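**Thread: Does anybody's desk really stay clear? (cable boxes, trays, the whole racket)**

**grumblefitch** wrote:

I've been reading desk cleanup threads for a while and I'm starting to think they're mostly ads. Somebody posts a mess, six people tell them to buy a cable box, they buy a cable box, and then they never come back to the thread. I'd like to hear from the ones who did come back.

My situation: white table against a blue partition, in a shared office. Keyboard, laptop, and more black cord than any one person should need. I bought the Drimetti under-desk tray in May for 40 bucks. It held on for two weeks and then one end let go. The adhesive pads are junk. Before anyone asks, yes, I wiped the underside first.

So the cords are back on top, by the look of it an adapter too.
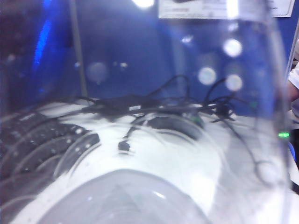

**pell_mell** wrote:

You stuck up a tray with tape and it fell down. I'm not sure that proves anything about trays. Screw it in and it'll outlive the table.

**grumblefitch** wrote:

It's a shared office. I don't own the table. If I drill holes in it I get an email.

**oldsockdrawer** wrote:

Clamp-on tray, then. Sterness makes one that grips the back edge. I've had mine through two moves and it hasn't budged. You need a gap behind the table for the clamp though, so if you're shoved right up against that partition you'll have to pull out a bit.

**pell_mell** wrote:

The Sterness clamp chews up the edge of anything softer than a butcher block. Put cardboard under it or you get the email anyway.

**oldsockdrawer** wrote:

Mine hasn't chewed anything.

**pell_mell** wrote:

Have you looked underneath?

**oldsockdrawer** wrote:

ok I just looked. There's a dent. Small one.

**tansy_r** wrote:

Can I ask a dumb question: what are all those cords for? I did this last winter and ended up with 26 feet of cable that wasn't connected to one single thing. Old phone chargers, a monitor lead for a monitor I gave away. I'd been carefully bundling it and zip-tying it for years. Unplug the lot, put back what you use this week, and see what's left over before you spend another cent.

**grumblefitch** wrote:

I've seen this advice and I don't fully buy it. The leftover pile goes in a drawer, and the drawer is where you go the day you need one of them, and then it's back on the table. You've moved the mess eight inches down.

But fine. I'll try it Saturday when the place is quiet.

**midnight_ledger** wrote:

The drawer thing is true but a drawer shuts. I'll take a bad drawer over a bad desk.

Also shorter cords. A six foot cord going to an outlet one foot away is five feet of trouble no matter what you wrap it in. I swapped two of mine for the short ones and that did more than the Palomino box I'd been so proud of. The Palomino looks nice, I'll give it that. It's also too small for any adapter with a fat end, and mine got warm enough in there that I quit closing the lid.

**pell_mell** wrote:

Agreed on the Palomino. It's a shoebox with a slot.

**tansy_r** wrote:

I like my Palomino! It fits my adapter fine. I only have the one adapter though, see above re: throwing things out.

**grumblefitch** wrote:

Reporting back, like I said people should.

I unplugged what I could and sorted it. Kept the laptop cord, one charger and the one that goes to the speaker. The rest went into a bag marked MIDDEN because that's what it is. Took most of the morning, and a good part of that was crawling behind the partition to find out which end went where.

Is it better? A little. I can put my elbow down. What I notice now is all the other stuff that was never cable to begin with. A cable box wouldn't have done a thing for any of it.

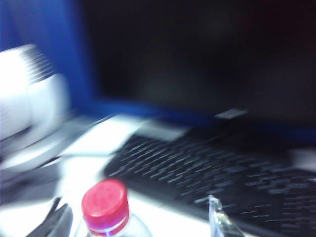 **oldsockdrawer** wrote:

Loose stuff is my downfall too. I gave up on an in-tray because it just turned into a taller pile. Clipboard on a hook works for me, since you can only clip so much before it gets annoying.

**midnight_ledger** wrote:

Give it a month and then tell us. Almost everyone's desk looks good the first week.

**grumblefitch** wrote:

That's my whole complaint, yes. I'd bet on it creeping back. The bag is under the table for now and if I haven't opened it by the end of the month it goes to the recycling place.

**pell_mell** wrote:

Check for the spare laptop charger before you toss it. I threw mine out and had to buy another.

**tansy_r** wrote:

And label the ends of the ones you kept. Masking tape is fine. You don't need the little colored tags, whatever the tag people say.

**grumblefitch** wrote:

Masking tape I can do. Still want my 40 bucks back from Drimetti.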